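The Stoppage at the Hemmont Parcel Depot: A Small Study of How Workers Decide to Strike

Project report, second year, Work and Society module
4 December 2025 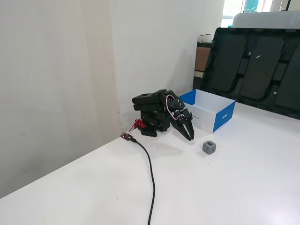
Figure 1. Black robotic arm with a two-fingered gripper, folded on a white tabletop.

1. Introduction

In November the sorting and loading workers of the Hemmont parcel depot in Jirkov stopped work for three days. The dispute was about night shift pay and about the way the rota is announced. My project does not try to say who was right. I wanted to understand how a group of people who mostly did not know each other well came to the decision to stop work together, and what they thought about it afterwards.

I chose this case for practical reasons. I live two bus stops from the depot and I could go there before my morning lectures. I also worked one summer in another warehouse, Biteo, so I knew some words that are used on the floor, for example "short call", when a worker is told of a shift on the same day.

2. Background

The depot has two groups of workers. One group has contracts directly with Hemmont. The other group comes through an agency, Sisay, and has contracts which are renewed every month. Both groups do the same work on the same belts. The union has members in both, but in the agency group there were very few before this autumn.

The night supplement had stayed at the same level through several rounds of talks. The union asked for 10 per cent more on the basic night rate and for the rota to be published 9 days before the shift. The company offered a one-time payment and said the rota would be discussed in the new year. In the ballot the direct workers voted for a strike. The agency workers had no vote in this ballot, and this became an important point in my interviews.

3. Method

I used a short questionnaire and longer interviews. The questionnaire was given on paper at the gate and in the tea room of the union office. I received 60 completed forms. From these people, 29 agreed to speak with me for longer. I wrote notes by hand and typed them the same evening. I did not record the voices. At the beginning I asked for permission to record, but several people became careful in their answers, so I stopped asking.

All answers are anonymous. I also wrote to the management of the depot and to Sisay. The depot answered with a short statement, which I have used in section 2. Sisay did not answer before the report was finished.

4. What people told me

Money was the first answer on most of the forms. In the interviews, however, the rota took more of the time. Parents spoke about it the most. One loader told me, "I can live with little money if I know on Monday when I sleep on Friday." Another said that she had missed the same medical appointment twice.

Older workers often compared this strike with an earlier one, which ended badly. They remembered that people had returned to work one by one. For this reason the stewards arranged that everybody would meet at the gate each morning, also those who were not on shift. Many younger workers said that these mornings were when they first spoke with colleagues from the other belts.

The agency workers were in a difficult position. Some went in to work and felt ashamed. Some stayed at home and said they were ill. A few stood at the gate. The direct workers I spoke with were less angry about this than I expected, and two of them said that the union should have organised the agency group much earlier.

5. Discussion

In the literature for our module, trust is often described as something that exists before a strike. In my interviews it was partly built during it. I must be careful here, as people may remember the mornings at the gate more warmly now than they felt them at the time.

My sample also has a clear weakness. I met people at the gate and in the union office, so workers who were against the strike are few in it. I spoke with only four of them. They were polite, but short in their answers. The night shift is also represented less than it should be.

6. Next steps

The talks between the union and Hemmont are still open at the time of writing. I would like to return in spring and ask the same people the same questions, with more time for the agency workers. The questionnaire and the consent form are in the appendix.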